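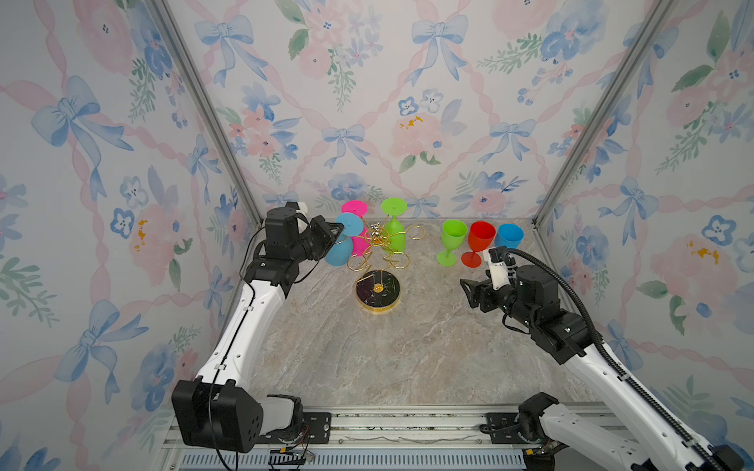 Notebook > Dinsa cell > Teleop > Glass rack

Nov 9, 2020

Wine glass rack again, both arms, leader pair on the bench. Goal for the day was clean demos of the two-arm unload: one hand takes a glass off the gold rack, other hand helps turn it, glass ends up standing on its foot on the marble floor. Kept 26. Threw out more than I'd like.

Notes before I forget.

Wallpaper stays in. I know it's ugly. Tokau trains on plain gray walls and falls apart the minute anything has a flower on it, so flowers it is.

Grab point matters more than anything else. Coming in on the rim feels natural on the leader but the bowl wants to roll in the jaws. Stem right by the foot is better, it's thin and the pointed fingers close around it. With the hanging ones the foot is up top so you come in high and the wrist runs out of travel before you do. Back the elbow off first, then reach. Wrote that on tape on the leader base.

Handover: receiving hand closes fully BEFORE giving hand opens. Count one in your head. Half of my tossed demos are me opening early.

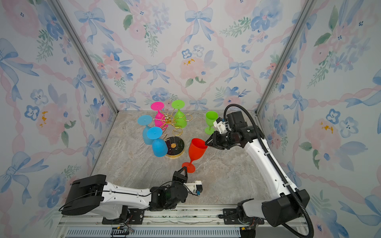 Handover on red, left low on the stem, right on the rim.

Rim grasp on the receiving side is OK as long as left is holding low. Both hands up on the bowl and you just fight yourself, the arms push against each other and the force numbers go silly. Don't pull to test the grip either, it shows up in the data as a tug and the policy will copy the tug. Revard did exactly that in March, remember the little jerk at every handover.

Wrist views. Went through them over lunch at half speed. Wanted to know if the operator could do a pickup off the floor from the wrist view only, no looking over at the cell.

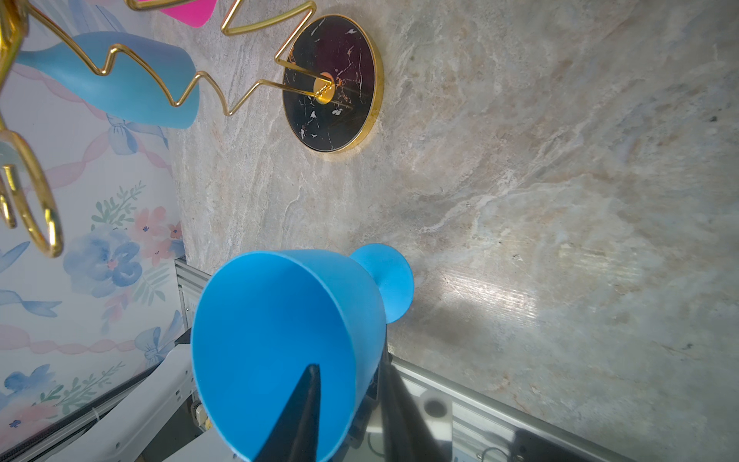
My answer is yes for a glass on its side, if you go in through the mouth with one finger and keep the other outside the bowl. Slow. Glare off the marble is annoying and I caught myself steering by the glare and not by the glass. Lower the right hand light or put a diffuser on it. Also the blues. There's a bright one and a pale one and on the small monitor I mix them up, so the spoken label goes wrong. Say "dark blue" and "light blue" in the prompt from now on, same words evry time.

Order of glasses: no fixed order. I was drifting into front-to-back out of habit and the policy would learn that as a rule. Zoriana Hrynyshyn made me a shuffled list, tape it next to the screen and follow it even when it's awkward. Especially when it's awkward.

Regrasp on the stem, both hands:

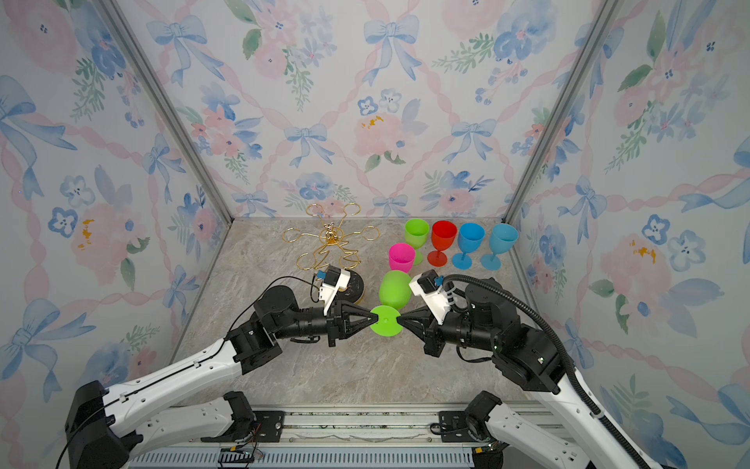 this one is fussy. Fingertips of both grippers end up in the same small space behind the foot and they touch if you're sloppy with yaw. Come in from the sides, stay level, let the left settle and then bring the right. If the tips knock, stop and mark it, don't try to save it. A saved demo looks fine in playback and is garbage in the joint log.

Finished glasses go toward the back, spread out enough to get a gripper between them. I keep parking them too tight next to the green and then teh next one has no room to land.

To do
- redo the leader gripper spring on the left, closes heavier than the right, my thumb hurts
- 2 demos have no audio label, find which
- ask Bresetti whether they want failed handovers kept in a seperate folder - I would
- home pose has the right wrist too far forward, move it back
- rest every hour. Last bunch before the break was visibly worse

Tomorrow: same thing, someone else driving. My demos all have my habits in them.

Comments

zhrynyshyn: Missing audio is both from right after you swapped headsets. I can label them from the video if you leave them where they are.

dinsa_bench2: +1 on keeping failures. Separate folder, and write the reason in the file name please

zhrynyshyn: Spring is in the top drawer, bag marked leader. Try it before you change the gain.

okm: does the shuffled list cover which arm goes first? I always start left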